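Home | Notebook | Feed Room | Methods | Older entries | Contact

Filed under: soaked feeds, senior horses

March 4, 2024

Pellet soak, second run, Vinirside feed room

Picking up from the first run, which I'm not counting. The water in that one came straight from the yard hose and was colder at the end than at the start. Today all of it was drawn the night before and left standing indoors next to the bench, lids on.

What we want is a soak time for the Erkeck timothy pellet that the barn staff at Skanness can use for the older horses without having to poke at each bucket. The bag gives a range, but it is wide, and the low end leaves hard centers. Two of the horses there have hardly any grinding surface left and one has choked before, so hard centers are the thing we care about. Taste comes second.

Setup: 6 buckets, same make, lids resting loose. In each, 188 g of pellets, then 826 g of water poured down the side, no stirring. Shiyu Wan weighed and I poured. The pellets were all from one bag, opened this morning. I sieved off the fines first and set them aside. Last time I left the fines in and they made a paste on the bottom that threw off the drain weights.

Half the buckets got lukewarm water and half got the standing water. Thermometer readings are in the paper log, not repeated here. The probe was reading low again until I changed the battery, so ignore anything in the log above the pencil line.

At each check we took one warm and one cold bucket out of the set and did not put it back. Tip the bucket onto the mesh, let it drain until the drip slows to single drops, weigh what came through, then spread the mash on a tray and press through it with the back of a spoon looking for cores. Heledd Gronow did all the pressing so that it was one person's hand throughout.

First check: both had cores. Cold was worse. The cold bucket still had pellets you could pick up whole, and they snapped when bent. Some 286 g of water came through the mesh from that one. The warm one drained a good deal less, and the outside of the pellets had gone to fluff, but there was a firm bit in the middle of most of them.

Second check: warm had no cores that Heledd could find. Cold had a few, all from the bottom, where the pellets had packed together. I think that is the weight of the layer above more than the water. Worth trying a wider pan.

Third check: both clean. Hardly any free water in either. Texture of the warm one was getting stringy and it smelled a little sweet, not sour.
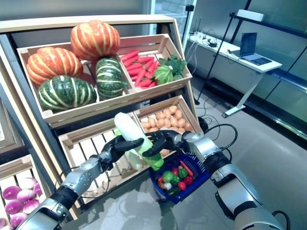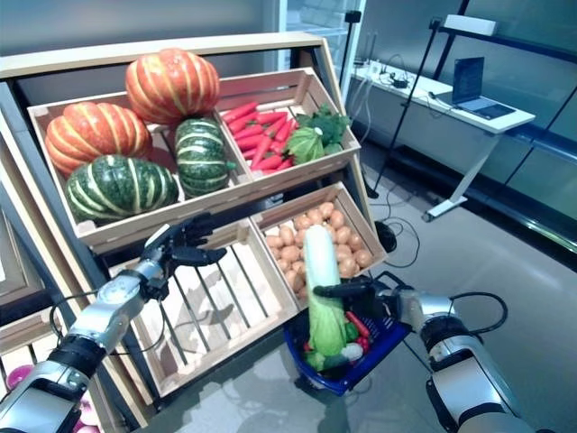
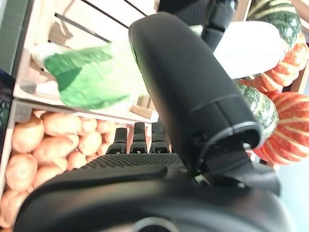
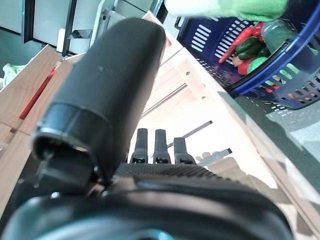 Can the soak water be poured off before feeding?
It can, but we would leave it in. Pouring it off takes some of the soluble sugar with it, which may be wanted for a horse on a restricted diet, but it also takes salt and anything else that was stirred in beforehand. For the older horses at Skanness the extra water is useful. If a horse does need it drained, add the supplements after draining.

Notes on stirring. We didn't stir, on purpose, to get the worst case. In the barn people do stir, usually once when the water goes in and once when they walk past. I ran a spare cold bucket over lunch with one stir partway through and the packed layer at the bottom broke up fine. That bucket isn't in the results. It had fines in it and I didn't weigh the water.

Lihua Long asked whether the lids matter. For a soak of this length I doubt it, apart from keeping the warm ones warm and the barn cat out. We used them on everything, so I can't say from this run.

Scale: the Chan bench scale drifted between the second and third checks. I re-zeroed it with the empty bucket and the readings settled. The third drain weights are small enough that I wouldn't lean on them. Cores or no cores is the result that counts.

For the feed room wall, until we know better: warm water, full soak to the third check time as marked in the log, one stir. Cold water, the same, but press a spoonful from the bottom before it goes out. If there is a core, put the lid back on and leave it.

In summer the limit will be at the other end, how long it can sit before it turns. We can't test that in March with the feed room as cold as it is. Shiyu suggested keeping a bucket in the warm tack room overnight and smelling it in the morning. Fine with me as long as it's labeled and doesn't get fed.

To do:
- wide pan against deep bucket, cold water only
- same again with a bag from a different lot
- order a second probe
- ask Skanness how much water they really put in, measured, not "up to the line"
- wash the mesh tonight, it sets like glue

Comments

Chrysoula Fragkou
We've had the packed bottom layer too. Putting the water in first and the pellets on top helped a bit. Did you try it that way around?

Heledd Gronow
Not this time. Pellets first in all of them. Could add it to the wide pan run.

Shaohua Su
Skanness fills to the second ring on the black buckets. I'll measure one and send you the weight.

Lihua Long
Which page of the log has the check times? I found the temperatures but not those.

Shiyu Wan
Inside the back cover. I'll copy them over to the right page.

Older entry | Newer entry | Back to top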